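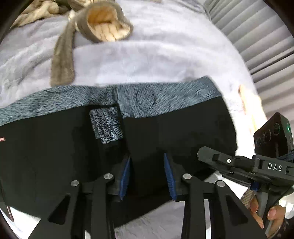 Why Does Fleece Keep You Warm?

Put on a fleece on a cold morning and you soon feel warmer. But the fleece has no heater in it. The heat comes from you.

Your body makes heat all day and all night. It gets the energy from the food you eat. On a cold day, that heat moves out of your skin and into the air. Clothes slow it down.

The secret is air

Air is all around us, and it is always moving. When wind blows past your arm, it carries heat away. Air that stays still is different. Heat travels through it very slowly.

Look closely at a piece of fleece and you will see lots of tiny, curly hairs. These are called fibers. The small spaces between them hold air and stop it from moving much. Your body warms this air, and the warm air stays close to you.

Animals use the same trick. A bird fluffs up its feathers in winter to trap more air. A fox grows a thicker coat.

Where does fleece come from?

The word "fleece" first meant the wool of a sheep. The fleece in most jackets and linings today is made from polyester, a kind of plastic. Some of it comes from old drink bottles. The bottles are washed, chopped into flakes and melted. The melted plastic is pushed through very small holes to make long threads. Machines knit the threads into cloth, and wire brushes pull up the surface until it is fuzzy.

Why do we wear layers?

Fleece is full of gaps, so wind can blow right through it. That is why it is often used as a lining, with a smoother cloth on the outside. The outer cloth blocks the wind and the fleece holds the air.

Try it yourself

You need 2 jars with lids, a wool or fleece sock, a thermometer and an adult to help. Ask the adult to fill both jars with warm tap water. Pull the sock over one jar. Wait half an hour, then measure the water in each jar. Write down which one is warmer.

Words to know

Fiber: a very thin thread or hair.
Insulator: something that heat moves through slowly.
Polyester: a plastic that can be made into cloth.

Written by Amerley Issahaku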